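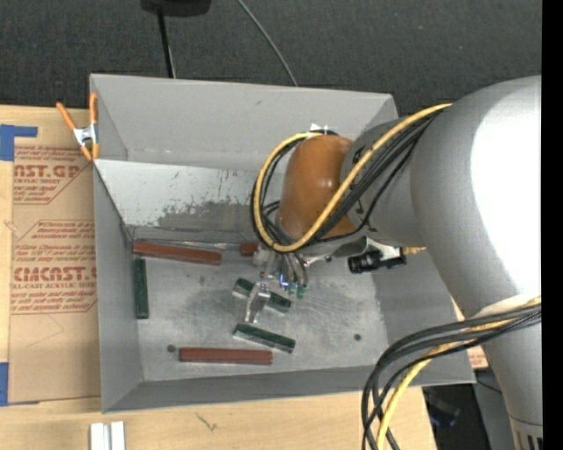
Workshop / Storage and Sorting / Photo Gallery

The Kallaneck Store Room, Before and After

The store room at Kallaneck had not been properly sorted since the move from the Zurnitz building. In September, Fredy Paucar and Rainer Rothe set aside 3 afternoons to go through the shelves, the bins and the long bench. The photos on this page follow the order in which the work was done. Most of the room holds stock for the Ginix building sets, plus packing supplies and hand tools. Click any photo for a larger version.

The door side
Cartons from the move, still taped. Seven of them had the old Zurnitz shelf numbers on the side, and those numbers mean nothing in the new room. They were opened first.

Top shelf, left
Paper rolls, string and two boxes of blank labels. The rolls used to stand on end and kept falling over. They now lie flat with the open ends facing out.

Under the window
Fredy with the first carton open on the floor. It held lids. The bases for those lids turned up on the second afternoon, in a carton marked "kitchen."

Mixed bars
Reddish-brown and dark green bars together in one gray bin, which is how most of the Ginix stock had ended up. The bars are plain and rectangular. Sorting goes by color first and then by length.

Bin floor
The older gray bins have had a hard life. The floor is scuffed and scratched, and the paint on the sloped panel has chipped, with a darker worn patch low down. They still hold what they are meant to hold and are staying in use.

Sorting bench
The long bench with the trays laid out. Rainer wanted one tray per length. Fredy wanted one tray per set. They went with length, and the sets are put together later at the packing table.

Odd sizes
Bars that matched nothing on the list. Most turned out to belong to the Alvarado set, an early version that went out of production before the move. They have their own box now, marked with the name and nothing else.

Alvarado instruction sheets
A stack of the original sheets, folded in three. The print is faded on the outer fold but readable inside. One copy is pinned to the board by the door and the rest are in the flat drawer.

Pegboard, before
Clamps, squares and a handsaw, hung wherever there was a free hook. Two of the hooks had bent down far enough that tools slid off when the door closed.

Pegboard, after
Same board, same tools. The clamps are along the bottom where the weight is easier to lift down, and the squares are in a row above them. The bent hooks were replaced.

The flat drawer
Sheets, templates and spare price lists. The drawer sticks in damp weather. Rainer planed the left runner and rubbed it with candle wax, and it now opens with one hand.

Lids and bases
Reunited on the second afternoon. Each base was checked with its lid before going back on the shelf. A few were warped and no longer close flat, and these are used for loose hardware on the bench.

Labels, first try
Handwritten on masking tape. They were easy to make and looked fine for a day. By the next morning a couple had curled off the shelf edge.

Labels, second try
Printed card in clip-on holders. The color name is on the top line, the length below it and the shelf number at the bottom. The holders slide along the edge, so a section can be made wider without starting again.

Hardware jars
Screws, washers and small hinges. The jars came from Fredy's kitchen and do not match. The labels face front and the lids have been left plain.

Sweeping up
The floor under the lowest shelf, which had not been reached since the shelves went in. A tape measure, several pencils and one green bar came out along with the dust.

Packing table
Moved from the back wall to the spot beside the door, so finished orders do not have to be carried past the bench. Tape and paper are on the shelf right above it – close enough to reach sitting down.

Count sheet
The new count sheet on its clipboard. It runs to 14 lines, one for each type of stock kept in the room. The old sheet had separate lines for things that had not been on the shelves in years.

Empty cartons
Flattened and tied for recycling. A small number of good ones were kept for shipping. The "kitchen" carton went out with the rest.

Middle aisle, last afternoon
The aisle with nothing standing in it. Both shelf units can be reached from the front now, and the step stool has a place of its own at the far end.

Rainer at the board
Copying out the shelf plan. It is drawn to match the room as seen from the door, with the window at the top. Anyone who moves a section is asked to change the plan the same day.

Ready stock
The first shelf filled from the sorted trays, with the reddish-brown bars to the left and the dark green to the right. Short lengths are at the front. The space at the end is for the next delivery.

Still to do
The corner behind the door, with the offcuts and a rolled-up rug that came along from Zurnitz. Rainer would like to keep the offcuts for repairs. They will be gone through over the winter, and photos of that corner will be added to this page once it is cleared.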